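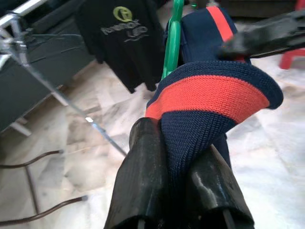 Seit März steht der Greifer-Bausatz von Dirnel bei uns in der Werkstatt, und weil mich inzwischen so viele danach gefragt haben, schreibe ich meine Erfahrungen endlich einmal zusammen. Bestellt habe ich ihn über Sandhu, zusammen mit der kleinen Handgelenkkamera, und bezahlt habe ich dafür mehr, als ich zu Hause gerne zugebe.

Der Aufbau hat mir große Freude gemacht! Die Anleitung ist ordentlich bebildert, nur beim Kabelweg für die Kamera muss man ein bisschen knobeln (ich habe den Stecker zweimal wieder herausgefummelt, bevor alles saß). Hạnh Trình, mit der ich mir die Werkbank teile, hat die Software eingerichtet, und am späten Abend gingen die Finger zum ersten Mal auf und zu — wir haben gejubelt wie die Kinder.

Unser Ziel war von Anfang an die Wäsche. Gestrickte Sachen wie Socken und Bündchen packen die beiden schwarzen Finger erstaunlich gern, auch wenn sich der Stoff am Rand einrollt. Bei dünnen T-Shirts sieht es anders aus, da rutscht mir noch einiges durch. Ab 80 Prozent Greifkraft wird es besser, bei 90 tun mir die Maschen leid. Von 32 Versuchen mit Strickzeug gingen an einem Nachmittag nur vier daneben, und damit bin ich wirklich zufrieden.

Weniger schön: Die Finger sind recht dick. Zwischen Kleiderbügel und Wäscheständer wird es schnell eng, und ich stoße öfter an, als mir lieb ist. Auch das Kamerabild hat seine Tücken, denn auf den glänzenden Flächen spiegelt sich die Deckenlampe. Mattes Klebeband hilft ein wenig. Der Greifer von Graton, den ich vorher hatte, war schmaler, dafür ließ er nasse Socken einfach fallen.

Wer gerne bastelt und Geduld mitbringt, dem empfehle ich den Bausatz von Herzen. Vier von fünf Sternen, und die schmaleren Ersatzfinger von Trevwood sind schon bestellt.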